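Speaker notes – folding and packing session, 10/20/26

Slot is after the morning break. Slides are on the shared drive under Bukhari, deck two. Skip the first slide if we start late.

**Opening**

Say good morning, say where the toilets and the tea are. Then go straight in. The talk is on how to set up a table for folding towels and packing them into boxes. It doesn't cover washing, drying or sorting by colour. People will ask about stain treatment. Send them to the Kekosden handout.

Ask for a show of hands: who folds at home on the bed, who folds on a table, who doesn't fold. Wait for the laugh, move on.

**The table**

Main point of this part – most of the trouble with folding comes from the table being too full. Before anyone picks up a towel, clear a working area as wide as your two arms. Keep the cloth in the middle and the containers to one side, on the side of your weaker hand.

Height matters too. If you are bending at the waist, the table is too low. Put blocks under the legs or sit down. Sitting is fine for hand towels and tea towels. Bath towels are easier standing.
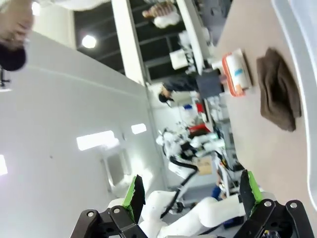
A rim or a tray edge along one side of the table is worth having. Small things roll, and a labelled container that ends up on the floor is one you have to wipe down before it goes back. At the Drilov site we ran a whole month without a rim and spent a fair bit of it picking things up.

**The fold**

Do this one live. Use the dark towel, it shows up better from the back row. Slow down here, I always rush it.

- Lay it flat, long side toward you.
- Smooth from the centre out with the flat of the hand.
- Fold in half, short edge to short edge.
- Fold in thirds the other way.
- Turn it so the folded edge faces out.

If the edges crumple, open it back up to the half fold and smooth again. Pressing down on top of a crumpled edge only sets the crease. Say this twice.

Mention that dark brown and navy towels show lint. Shake them away from the table first.

Pause for questions. Have a sip of water.

**Containers and labels**

Labels go on the face that will point outward on the shelf. Stand the container up the way it will be stored, then stick the label on. Keep the wording short: what it is and which shelf. Coloured trim helps if everybody agrees on what the colours mean, so write the key on a card and tape it to the wall.

Figures for this slide: the Ukuditz store had 243 containers on the shelves when we began, and 63 of them had a label on the wrong face. Relabelling took 6 afternoons. Don't dwell on it, but leave the slide up long enough for people to write it down.

**Boxes**

Cardboard boxes stay flat until you need them. Stack them beside the work area, off the table. Make up one at a time. Tape the bottom with two strips in a cross, and fill it so the lid closes without pushing.

Towels go in with the folded edge up. Heavier ones at the bottom. A box you can't lift with straight arms is too full – take out the top layer.

The store has sent out over 1,000 boxes packed this way. If someone asks about plastic tubs, say they work, they cost more and they take up room when empty.

**Practice**

Leave a good chunk of time. Pairs at each table, one folding and one packing, swap after one box. Walk around. Look for full tables first, then labels. Don't refold anybody's towel for them.

**To finish**

Handouts by the door. Ask people to flatten their boxes and wipe the tables. Collect the tape guns, we came back one short last time.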